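Unit 4: Levers, Loads and the Human Arm
Introductory Anatomy for Art and Dance Students, Datdale
Notes prepared by Chrysanthi Stamatopoulos

Welcome back, everyone! Last time we got through the shoulder blade and collarbone (thank you for being so patient with the wobbly skeleton), and today we go down the arm, past the elbow, and on to the wrist if the clock is kind to us. Please have your sketchbooks open, and keep the reading packet handy, especially the chapter that starts on page 113.

The shoulder is a ball and socket, and the socket is very shallow, a bit like a golf ball on a tee. You pay for all that lovely freedom with muscle, so four small muscles, the rotator cuff, have to hug the ball in place all day long.
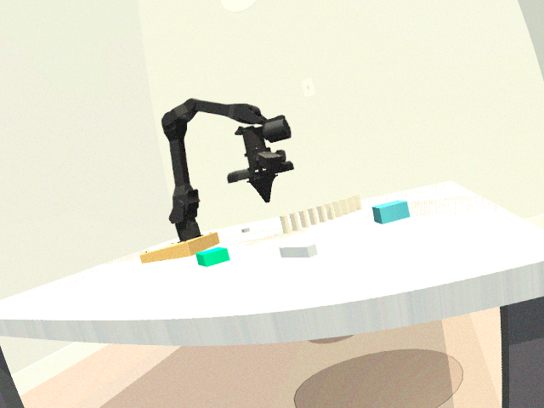

The elbow is really two joints living in one sleeve. The ulna hinges on the humerus, and that gives you bending and straightening, while the radius spins beside it so you can turn your palm up and down. Now think about reach, because this is where drawings go wrong! An arm that goes straight up, bends sharply at the top and then runs out long and nearly level, like the black one standing on its tan plate, carries the wrist and everything hanging under it a good way out from the column. Hold your own forearm out like that with a book in your hand and you'll feel the biceps complain. It attaches very close to the elbow, so it has to pull much harder than the book weighs.

The wrist has eight little carpal bones in two rows. You don't need to memorize all the names yet, though Thodoris Stergiou has a rhyme for them that he'll happily teach you in the study session (room 227).

For next time: draw your own arm in three positions, mark the elbow in each, and read as far as the section on grip.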